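Home About News Stockists Press Contact
Search this site Enter keyword Go

FOR IMMEDIATE RELEASE

Humodden would like you to fold your laundry on the bed

Seven-week course covers shirts, pants and, reluctantly, the fitted sheet

Humodden, the home-care school run by Rurkeo, opens sign-up this Friday for Flat Surface, a seven-week course in folding clothes at home. The course needs no folding board, no special table and no spare room. It needs a bed, which most households already own and, by mid-afternoon, have usually covered with the laundry anyway.

The idea came out of a survey of 116 past students. Asked where they fold, most said the bed. Asked where they had been taught to fold, most said a table. Humodden has spent several years teaching people to use a surface they then go home and ignore, and would like to make it up to them.

Lessons start with the bed itself. A fitted sheet in one plain color, pulled up to the wall, gives the eye something to line edges up against. Creases in the sheet are fine. Chasing them is a well-known way to avoid the laundry, and the course allows two passes with the flat of the hand before moving on.

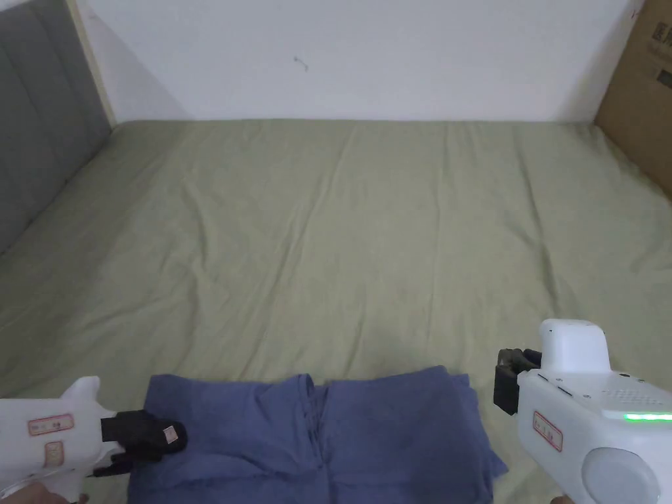
Mulligan writes that the bed is a terrible place to fold, that the mattress gives under every crease, and that whatever gets folded there ends up slept beside until the following week. Humodden accepts the last point and has given it a lesson of its own, titled "Putting It Away." It has so far been the least popular lesson in testing.

As for the mattress, a soft surface does punish anyone who presses down hard. The method taught in Flat Surface uses very little pressing. Most of the work is done by holding the cloth at two points, drawing it tight and laying it down again, so that the fabric is straight before the first fold is made. 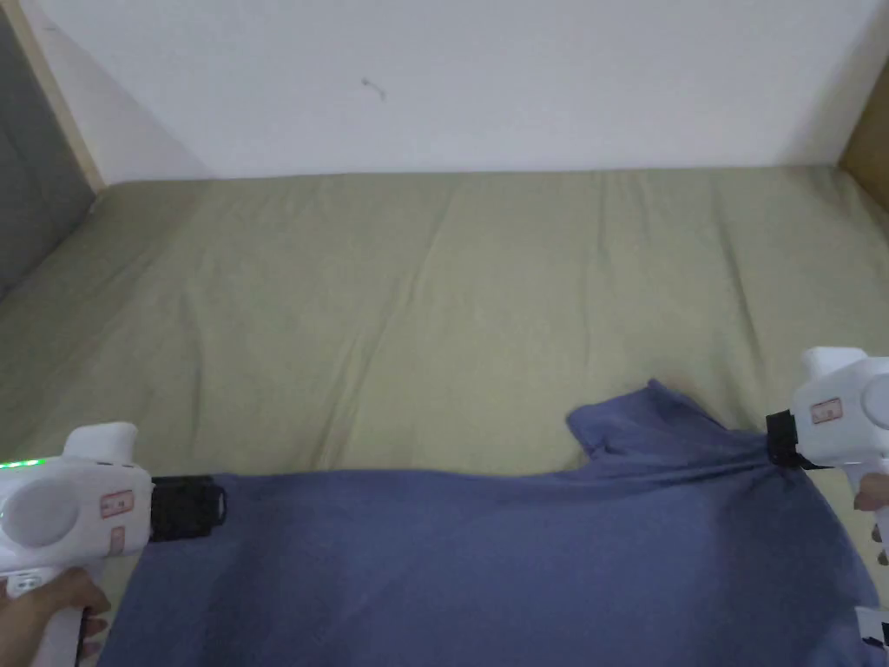 Shirts take up the first two weeks, with a full evening on sleeves, which have ruined more folds than every other part of the garment put together. Pants follow, then towels. The fitted sheet waits until week seven, when students are thought to be ready - or at least too far in to ask for their money back.

Each lesson runs 35 minutes, the length of time Humodden believes a reasonable adult will stand beside a bed without lying down on it. A printed guide, made by Prosach, comes with the course and folds in half.

Sign-up opens Friday through the Humodden website. Press questions may be sent through the contact page.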